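Home Topics Ask Us Kids Pages Teachers Contact

How Long Is That? All About Measuring

Grab a pencil. Now guess how long it is. Got a number? Hold on to it, we'll come back.

Measuring means finding out how big something is by comparing it with something else. You do it all day. Is this coat too short in the arms? Will the sofa go through the door? Am I taller than my cousin yet? Comparing, comparing, comparing.

Bodies came first

Long ago people didn't carry rulers. They carried arms and legs. So they used those. A cubit was the length from your elbow to the tip of your middle finger. Egyptian builders used cubits. A hand was the width of a hand, and horses are still measured in hands today! Then there's the foot. Guess where that name came from.

Good idea, one big problem. Whose foot?

Try it. Walk across your kitchen heel to toe and count your steps. Now ask a grown up to do the same. Different number, same kitchen. When Nayara Sampaio tried it with her dad Wagner in the hallway at home, she got 30 feet and he got 19. Nobody cheated. His shoes are just huge.

Now imagine you are buying cloth. You pay for ten arms of cloth. The seller has short arms. Not fair! People argued about this a lot, and for a very long time. In the market one town might use one length and the next town over would use a diffrent one with the very same name. What a mess.

Making everybody agree

The fix was to pick one length and stick to it. A standard. Some towns put a metal bar on a wall near the market so anybody could walk up and check. If your cloth was shorter than the bar, you went back and complained.

Then in the 1790s, in France, people came up with the meter. They wanted a length that didn't belong to any king. So they used the Earth! They said a meter should be one ten-millionth of the distance from the North Pole to the equator. Two men spent years measuring part of that distance, on foot and by carriage, up towers and hills. They were off by a tiny bit (less than the thickness of a fingernail for each meter, pretty good going).

Today a meter is worked out using light. Light always travels at the same speed in empty space, so scientists say a meter is how far light goes in a very, very small slice of a second. No bar to lose. No bar to bend.

Feet or meters?

In the United States we mostly use inches, feet, yards and miles. Most other countries use centimeters, meters and kilometers. Quick list:

12 inches make a foot
3 feet make a yard
100 centimeters make a meter
1,000 meters make a kilometer

A meter is a bit longer than a yard. An inch is two and a half centimeters, and a teeny bit more. Lots of rulers have both, one along each edge. Check which edge you're reading. Really. Gilmar Marinho runs a frame shop in Stiltmont called Marinho, and one July he cut 2 frames using the wrong edge of his ruler. Both came out way too small. He keeps them over the counter with photos of his cat inside.

Starting at zero

Look at the very end of a ruler. Sometimes the zero is right at the tip. Sometimes there's a little gap first. Start at the zero line and not at the wood! This is the mistake almost everyone makes, grown ups too.

Next, keep it straight. A tape that sags or slopes gives you a number that's too big. Look straight down at the mark when you read it. From the side it seems to slide over.

Then write it down right away. You think you'll remember. You won't.

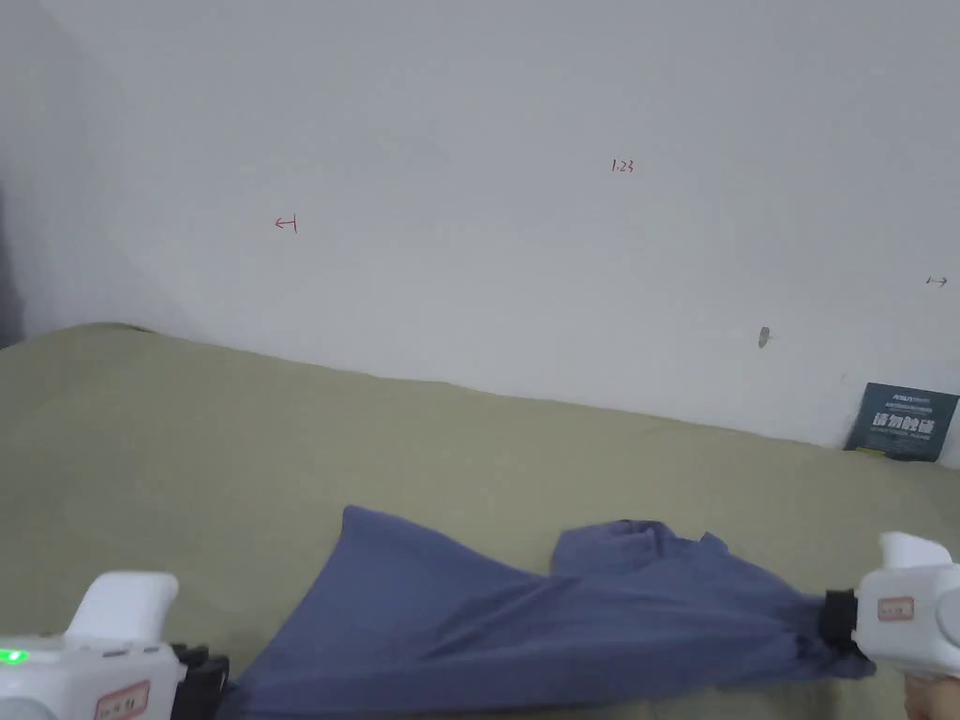

A number by itself isn't much use, you need to know what it goes with. Say you find 500 on a scrap of paper. 500 what? Steps? Inches? Beans? People who measure a lot add little marks to help. An arrow with a short line at the end is a handy one. On the white wall by the bed someone has written 1.23 in thin red ink, with an arrow and a little bar off to each side, one pointing left and one pointing right. There's no unit next to the number, though, so you'd have to ask the person who wrote it. When you write yours, put in or cm or m after the number. Takes one second. And please use paper, walls are hard to clean.

What is the dot for?

That little dot is a decimal point. It lets you write the bits left over. If a rug is 1.5 meters long, that's one whole meter and then half of another one. 1.25 meters is one meter and a quarter. With feet people usually say it another way, like 4 feet 2 inches. Watch out, 4 feet 2 inches is NOT the same as 4.2 feet!

Your turn

You need: a ruler or tape, paper, a pencil.

1. Pick five things in your room. A book, a shoe, the door, whatever.
2. Guess each one. Write the guess down, no peeking.
3. Measure. Write that next to it, with the unit.
4. Which guess was closest? Which was way off?

Mirela Furtado's class in Utow did this with string first, then rulers. Long skinny things were the easy ones. Round things gave them trouble. For round things wrap the string around, pinch where it meets, then lay the string flat along your ruler.

Ok, the pencil. A brand new one is usually seven and a half inches, counting the eraser. If yours has been sharpened alot it will be shorter. How close did you get?

Written by Gleice Caldeira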